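Brestbridge Community Help
Home Repair and Shared Spaces

Painted tabletop keeps getting scuffed – refinish or replace?

Posted by Standon Hall Office

Our organization maintains a shared workroom with a white painted worktable that is open to members every Saturday. The top was repainted in August and already shows grey marks that ordinary dish soap does not remove. We have a repair budget of 2,000 dollars for the whole building and would prefer not to spend much of it on one table. A local supplier has quoted 291 dollars for a replacement top. We would appreciate advice on whether the existing surface can be saved. 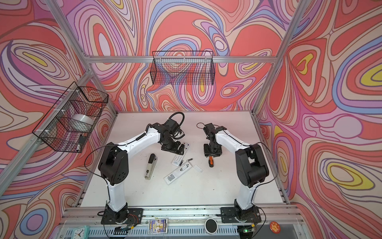
The white tabletop and patterned walls, workroom.

The walls are to stay as they are. Any product with a strong odor is unsuitable, as the room has one small window.

3 replies

Huguette Ouellet

Before any money is committed, it is advisable to establish whether the marks are in the paint or merely on it. Grey scuffs are very often material left behind by metal or rubber, and they can be lifted with a damp melamine sponge and light pressure. Please test a corner first. If a shiny spot appears, the sponge is cutting into the finish and should be put away.

Where the marks remain, the paint itself has been worn. Hand tools are the usual cause, particularly when they are set down hard or pushed across the surface. 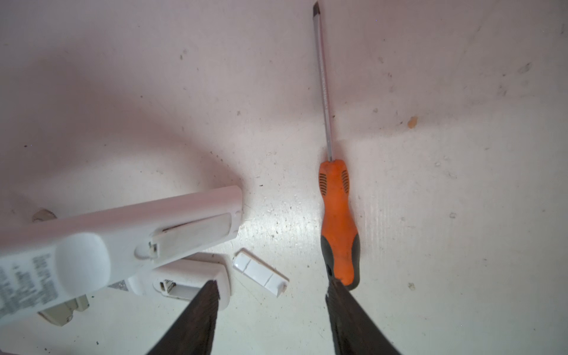

A matte finish will show this kind of wear sooner than satin. I would recommend sanding lightly with fine paper, wiping away all dust, and applying 2 thin coats of a water-based satin enamel. The odor is mild. Members should be asked to keep off the table for 7 days – paint that is dry to the touch is still soft underneath, and early use is the most frequent reason a new coat fails.

Llewellyn

Replace it. We repainted ours twice and regretted it both times. Get the new top with a factory finish.

Hidus Tool Library

We respectfully disagree with the reply above. A factory finish also scratches, and it is harder to touch up. Our own tables are painted, and we have kept them in acceptable condition by adopting the following practices.

1. Place a rubber mat wherever tools are handled. A mat may be trimmed with a utility knife and replaced when it curls.

2. Return each hand tool to a rack or tray after use. Screwdrivers in particular should not be left lying on bare paint. 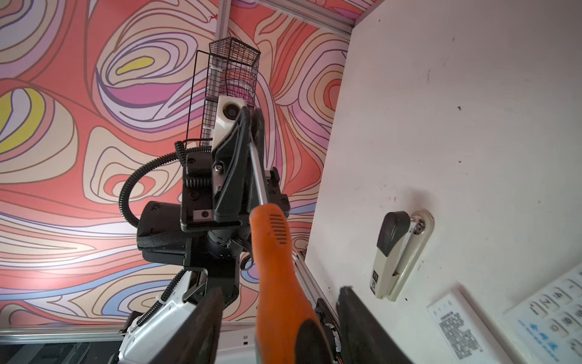

3. Brush off debris before wiping. Grit under a wet cloth acts as sandpaper.

4. Keep a small jar of the original paint, labeled with the color and the date it was opened, for touching up chips.

With regard to the quotation, please ask whether it includes removal of the old top. Ours did not, and the disposal charge was billed separately.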